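Sirnex Street Swap Shelf Turns Five With a Record Winter

February 20, 2021

If you have walked past the old bakery on Sirnex Street lately, you have probably noticed the line. It starts before the doors open, it bends past the bike racks, and it is full of people holding jam jars, seed packets, board games and bread pans they no longer need. The Lepik swap shelf has just turned 5, and what a winter it has had!

In December alone, 207 households dropped something off or took something home. That is up from 157 the December before, and Kadri Bite, who keeps the logbook, is thrilled. "I had to tape in extra pages," she said. "People write little notes now. Someone left a waffle iron and a recipe, and the next day there was a thank-you note with butter on it."

The rules haven't changed since the start. Bring what works, take what you will use, and leave no money. Food has to be sealed and in date. Small things for the bathroom and kitchen go fastest, and so do kids' puzzles – even the ones missing a piece, as long as the lid says so.

New this month is the home round. Neighbors who can't get out can ask for a basket to be filled, and Vibeke Riis or Arūnas Lukoševičius will bring it over on foot or by sled. Twenty homes signed up in the first week. The baskets themselves are nothing fancy, and any sturdy one with a handle will do. Set it somewhere easy to reach, like a low cabinet near the door, and fill it a little at a time. 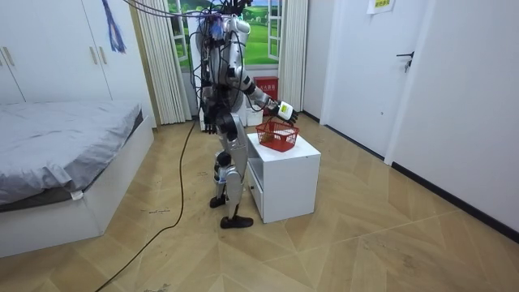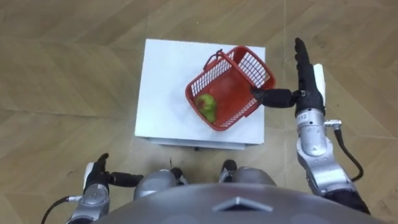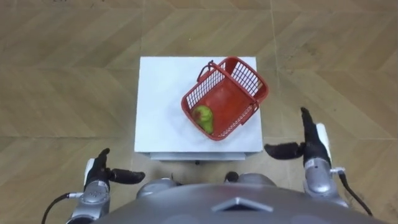
A red basket, up off the floor and ready for small things.

Pickup for the home round is in the afternoon, and baskets should have a name tag on the handle. If you live on the hill side, please call ahead, as the steps by the school are still icy. Arūnas asks for no glass on those routes after a close call with some pickled beets.

The shelf is also getting a second room! Hinata Kobori has cleared out the old flour store at the back, and it will hold winter coats, boots and a mending table. Her first mending night drew so many people that some of them sewed standing up. She would love more thread, any color, and a working lamp or two.

The back room opens next week. Doors are at ten, and the coffee is on as long as the beans last. Bring your own cup.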